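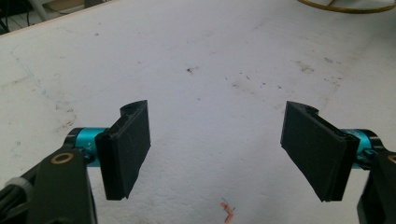
The Pullow Community Centre reopened its craft room on 26/07/2024, following refurbishment works that began in April. The room is available to registered groups and individual members throughout the week. Furniture was selected by the Centre in consultation with regular users, who asked for pale, plain work surfaces on which small parts and dark materials are easy to find. The white tabletop shown in this gallery reflects that request.

Members are asked to clear and wipe all tables at the end of each booking. Cutting mats must be used for any work involving blades, and hot glue is permitted at the bench beside the sink only.

Bookings may be made at the front counter or by telephone on extension 38. Enquiries about colour charts and storage labels should be directed to the Goh Room office.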